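Print this page | E-mail this page

Yeoman Road Riders - Pre-Ride Route Inspection Checklist, with Comments
Route: Levuten to Bandura, out and back
Inspected: Tuesday, October 7, 2025
Result: Passed with reservations

The club asks for this form before any group ride on open road. I have filled it in as asked and added comments wherever a tick in a box seemed to promise more than I would. A route inspection tells you what one person saw on one day. Please read it that way.

1. WEATHER AND EXPOSURE

1.1 Forecast checked the evening before: YES
Comment: The forecast page gave us a dry day with light wind. It gave us the same thing in September, and we came home soaked. I would tick this box only to show that somebody looked.

1.2 Sky checked at the start: YES
Comment: Heavy cloud with one bright patch. Some riders will tell you they can read rain from the shape of a cloud. I have ridden with several of them and I pack a jacket. 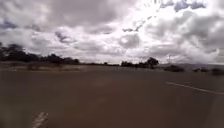
1.3 Shelter along the route: POOR
Comment: The old form listed "trees" as shelter. Trees are no use in lightning and not much use in rain. I have crossed that out. The only proper roof is the bus stop at Zarkov, and it holds 6 people if they like each other.

1.4 Wind: ACCEPTABLE
Comment: The land is flat and open, so any side wind will be felt all the way. Riders with deep wheels should think again, whatever the shop told them.

2. VISIBILITY

2.1 Riders can be seen by drivers from behind: NOT PROVEN
Comment: The form wants a yes or a no. On a gray day a black jersey disappears, and half the club owns nothing else. Lights on, front and rear, for the whole ride. The claim that daytime lights "use up the battery" does not impress me when the ride lasts a morning.

2.2 Glare: CHECK AGAIN ON THE DAY
Comment: An overcast sky does not rule this out. When the light breaks through thin cloud it can be harder on the eyes than plain sun, and people leave their glasses at home because it looked dull from the kitchen window. Bring a clear or light yellow pair.

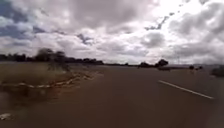 2.3 Reflective items: REQUIRED
Comment: One ankle band is better than none. A reflective logo the size of a postage stamp does not count.

3. ROAD SURFACE

3.1 Potholes: 5 MARKED ON THE ROUTE SHEET
Comment: All of them are between Levuten and the feed store. The county lists two of these as repaired. Somebody did put something in them. I pushed on it with my shoe and it moved.

3.2 Loose gravel: YES, at the farm entrances
Comment: It was swept last year and came back. Call it out down the line and take the turn wide.

3.3 Lane markings: FADED IN PLACES
Comment: Do not rely on paint to tell you where your half of the road is. Drivers certainly don't. Keep right and ride single file from Zarkov onward. I know the rules allow two abreast there. I would still like single file.

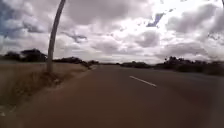
Reddish-brown paving with a dashed marking and a dry grass verge.

3.4 Shoulder: NOT SUITABLE FOR RIDING
Comment: The club handbook calls it a "usable shoulder." It is usable for standing on while you fix a flat. Move the bike well onto the verge first.

3.5 Drain covers: OK
Comment: Slots run across the direction of travel on every one I looked at. I did not look under the leaves.

4. TRAFFIC

4.1 Traffic level: LIGHT when inspected
Comment: I would not read much into this. A weekday inspection says very little about a weekend ride, and the garden center traffic is a weekend thing. The form should ask for two visits. I suggested that last year.

4.2 Posted speed respected: NO
Comment: No further comment needed.

4.3 Junctions: ONE OF CONCERN
Comment: The left turn at Zarkov. Regroup before it, cross together, and do not wave each other through. A wave from the front rider is not a traffic signal.

5. BIKES AND RIDERS (to be completed by the ride leader)

5.1 Brakes tested, both wheels: ____
5.2 Tires at pressure, no cuts: ____
5.3 Spare tube that fits the rider's own wheel: ____
Comment: I add "that fits" for a reason.
5.4 Helmet fastened: ____
5.5 Phone charged, emergency contact on paper: ____
Comment: On paper. A locked phone is a small black brick to whoever finds you.
5.6 Group size: MAXIMUM 9
Comment: Larger turnouts split in two, with a real gap between them. A gap that closes at the first slow stretch is no gap.

6. EMERGENCY

6.1 Cell signal along the route: PATCHY
Comment: The coverage map shows the whole road in solid color. I had no bars for a good stretch past the feed store.

6.2 First aid kit: CHECKED, kit no. 2392
Comment: The seal was intact, so it passed under the old rule. I opened it anyway. The bandages were fine and the antiseptic wipes had dried out. Replaced. Please stop treating the seal as proof of anything.

6.3 Meeting point if separated: Zarkov bus stop

FOLLOW-UP
- Report the moving pothole fill to the county again.
- Correct "usable shoulder" in the handbook.
- Recheck items 1.2, 2.2 and 3.2 on the morning of the ride.

Print this page | E-mail this page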